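Tundthorpe shopkeeper gets her till back after five-street chase

A would-be robber left Tundthorpe High Street empty-handed after the owner of a hardware shop, her Saturday lad and a delivery rider saw him off between them, and the whole town seems to be talking about it.

Charmaine Le Roux was cashing up at Flamard, the hardware and key-cutting shop she has run for 13 years, when a man in a grey hooded top came in and asked the price of a padlock. When she turned round to fetch one down he leaned over the counter, pulled the till drawer clean out of its housing and ran for the door with it under his arm.

There was nearly 800 pounds inside, a lot of it in coins, and that may well have been his first mistake. A full till drawer is a heavy and very awkward thing to run with, and by the time he had reached the zebra crossing outside the library he was already leaving a trail of ten pence pieces.

"I shouted something I won't repeat and went straight after him," said Ms Le Roux. "I had my slippers on, the ones I keep behind the counter for the end of the day. I wasn't thinking about being brave. I was thinking that's my float and he's dropping it all over the road!"

Her assistant, Muchen Shao, had been out in the yard bringing in the dustbins and compost. He came through the side gate just in time to see the man go past, with his employer a few yards behind, and joined in.

"I run cross-country for the county, so I fancied my chances," he said. "But he knew the back lanes. He went down Ding Passage and I thought we'd lost him, because it splits at the bottom."

Luckily the passage was not empty. Paweena Suksawat, who delivers for several of the town's restaurants, was coming up it on her bicycle with two curries and a bag of prawn crackers. She heard the shouting, saw the drawer and put her bike sideways across the lane, where there is barely room for a wheelie bin. The man tried to climb over the back wheel, lost his grip on the drawer and went over the wall of the bowls club without it.

Officers arrived within minutes and found him crouched behind the roller shed, where he was arrested. A 34-year-old man has since been charged with robbery and is due before magistrates later this month.

A good crowd had gathered by then, and what came next is the part people keep bringing up. Passers-by, two lads from the chip shop and most of a choir on its way to practice spent the next half hour picking coins out of the gutters, the flower beds and, in one case, the basket of a mobility scooter. Ms Le Roux counted up that evening and found she was two pounds short.

"Two pounds! I've lost more than that down the back of the sofa," she said. "I stood there with all these people tipping change into a paint tray and I couldn't speak. I love this town, I really do."

The curries were delivered only a little late, and the customer, retired postman Aiguo Tang, was so pleased to hear why that he has been telling everyone at the bus stop. He has offered to pay for a new back wheel for Ms Suksawat's bike, which was badly bent in the collision.

"She apologised to me for the crackers being broken," said Mr Tang. "I told her they were the best crackers I'd ever had."

He may have to join a queue. A collection started at the library desk the next morning had reached 1,035 pounds when this item was written, and Ms Suksawat says anything left over after the repair will go to the air ambulance.

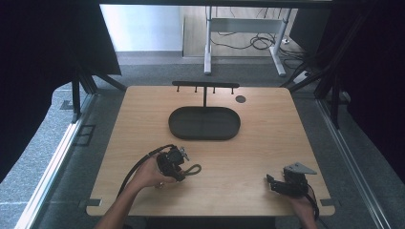
What the police say

Sergeant Ximeng Lei, of the Tundthorpe neighbourhood team, was full of praise for all three, though she would like it known that she would not recommend the slippers.

"They were quick and they looked out for each other, and I'm delighted that everyone went home safe," she said. "My advice is still to let the money go, get a good look at the person and ring 999. A till drawer can be replaced. But I'd be fibbing if I said there weren't a few smiles in the station that night."

She added that there had been two similar thefts from small shops in the area since May, both at closing time and both by someone asking for an item kept on a high shelf. Detectives are looking at whether they are linked, and would like to hear from any shopkeeper who remembers a customer like that, even if nothing was taken.

Traders can ask for a free visit from the team, who will look over the counter, the locks and the lighting and suggest changes. Flamard has already had its visit. The till is now bolted down and the padlocks have moved to a rack by the front window, where customers can reach them for themselves.

The shop opened at its usual time on July 4, 2024, with a home-made sign in the door thanking everybody who helped and a plate of shortbread next to the paint charts. Mr Shao has been given a pay rise – and has been asked to carry on with the running.

Anyone who saw the man in the High Street or Ding Passage before the robbery, or who has doorbell footage from the houses behind the bowls club, can speak to an officer at the Tundthorpe front desk or ring 101.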